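Ruvimeck Code
Voluntary code of practice for household robots
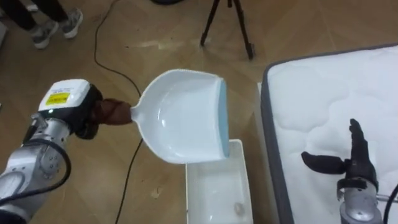
The Ruvimeck Code is a voluntary set of rules for testing robot arms on household chores such as sweeping, tidying and making beds. It was drafted by Tarun Sisodia and is maintained by Ellow, a consulting firm that also sells training in how to follow it. Critics have pointed to that arrangement since the first edition.

Contents

The code has 12 sections. The longest deals with people standing near a working arm: who may be there, how close they may come, and who holds the stop button. Others cover loose cables on the floor, the choice of tools, and what an arm must do with an object in its grip when power is lost. A task counts as passed if it succeeds in 88 of 100 attempts. The text gives no source for that figure.

Failed attempts must be logged, but the code lets a lab drop any run it considers "not representative." The term is not defined.

Adoption

Ellow lists 338 adopting sites. Listing requires a signed form and no inspection, so the number says little about how many labs follow the rules. Jaiswal, a maker of cleaning robots, cites the code in its sales material without stating which edition it used.

Criticism

In a review for the newsletter Tresine, Bimla Upadhyay argued that the code mixes safety rules with performance claims, and that buyers are likely to mistake one for the other. She found the section on cables clear and usable. The section on bystanders, she wrote, "asks for a safe distance and leaves the reader to guess it." Sisodia replied that distances depend on the arm and its load. A table of minimum distances was promised for the second edition and does not appear in it.

See also
Robot safety
Domestic robot
Self-certification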